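Mezzanine (workshops and light industry)

From Wikier, the open handbook of rooms and buildings

A mezzanine is an intermediate floor placed inside a taller room, which covers only a part of the floor below. In workshops, small factories and shared work halls it is used to gain floor area without making the building larger. The word comes to English through French from the Italian mezzanino, a small middle storey. In everyday speech it is also called a gallery, a raised floor or simply "the upstairs", although in many cases it has no walls of its own.

Definition

Building rules in different countries do not agree about the point where a mezzanine becomes a full storey. Usually the limit is given as a share of the room in which it stands. When the platform is larger than this share, it is counted as a floor, and it must have the stairs, the exits and the fire protection of a floor. A balcony is different, as it projects from a wall and is mostly meant for standing or sitting. A storage platform, which carries only goods and is not open to the daily staff, is treated separately in many handbooks.

Construction

The most common type in workshops is a steel frame on columns, with a deck of chipboard, metal plate or open grating. The frame can be fixed to the columns of the building or it can stand free. A free-standing frame is easier to remove and is preferred by tenants, who must often return the hall in its first condition. Older mezzanines were made of timber, and some of them remain in use in former mills.

The open edge is protected by a railing. It has a top rail, one or more middle rails or vertical bars, and in many cases a low board at foot level, which stops tools from rolling over the edge. Where pallets are lifted up by a truck, a part of the railing is replaced with a gate.

Use

The upper level is mostly given to quiet work: offices, drawing tables, a small kitchen, a meeting corner. Heavy machines stay on the ground. The area under the platform has a lower ceiling and less daylight, and it is often taken for storage, for benches with their own lamps, or as a passage.

The hall of the Tramwood workshops in Vallurness is a usual case of this arrangement. It was a boat store until the Pritchard company divided it into units. The hall has 517 square metres on the ground and 317 square metres of side rooms, and the mezzanine was added in May of the second year of works. Its deck is calculated for goods of up to 4,000 kilograms in total, and this value is painted on a plate at the stairs.
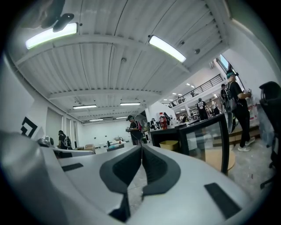 Lighting of a room with a mezzanine needs separate planning for the high part and for the low part. Lamps fixed near a tall ceiling spread their light widely, but the platform throws a shadow on everything below it, so a second line of lamps is normally mounted on its underside. Long LED fixtures are now common in the high part, and a white corrugated ceiling with white beams, together with white walls, returns a good amount of the light to the benches. A window placed high on the side of the mezzanine brings daylight in above the level of the tables. A black metal railing is easy to see against such pale surfaces, and it is chosen also because marks from hands show less on it.

Disadvantages

Sound travels freely between the two levels, and warm air collects at the upper one. In summer the upper desks can be unpleasant without a fan. Dust from sanding rises as well. Some workshops close the edge with glass above the railing, but then the upper level needs its own ventilation.

See also

Gallery (architecture)
Loft conversion
Storage platform
Guard rail
Workbench

Recently changed articles

Corrugated sheet
Folding stairs
Cable tray
Boat store

This article was last changed on Sep 24, 2021.

Wikier uses cookies to remember your language and your text size. By continuing to read you accept their use. Cookie settings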